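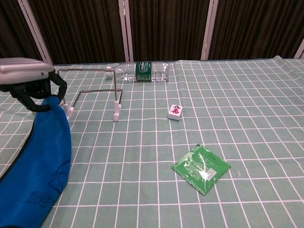

Another week, another tidy-up paper. The claim from Skana is that their new training recipe, Ellery, lets a robot learn to clear a table of mixed junk from 34 demonstrations, where the old method wanted 1,000. I've read it twice and I'm still not sold.

The trick is a relabelling step. Each demonstration gets chopped into short pieces, and each piece is reused as if it had been the goal all along. Fine, sensible, and a lot older than the paper lets on. What's new is how they choose where to chop, and that part gets one paragraph and a diagram I can't follow.

My bigger grumble is the test set. Hard things and bottles are forgiving, you can get hold of them badly and still win. Cloth is where these methods usually fall over, and so are flat shiny packets, which give fingers nothing to get under. The paper lumps the lot into one score. I'd like to see cloth on its own line, please, even if it's ugly. Especially if it's ugly.

Then there's the comparison. They ran Ellery against Inda, fair enough, but with Inda's default settings and only 2 training runs. Ellery got 6. Anyone who has trained one of these things knows how far two runs can drift apart with nothing changed but the starting seed.

I did like the failure section (yes, there is one). They admit the policy sometimes goes back to a spot it has already cleared and closes on air, over and over, until the timer runs out. I've seen the same habit with Graker's older code and would love to know why the chopping doesn't cure it. They don't say.

The code is promised for later in January. I'll try it on cloth first and post the numbers, whichever way they go.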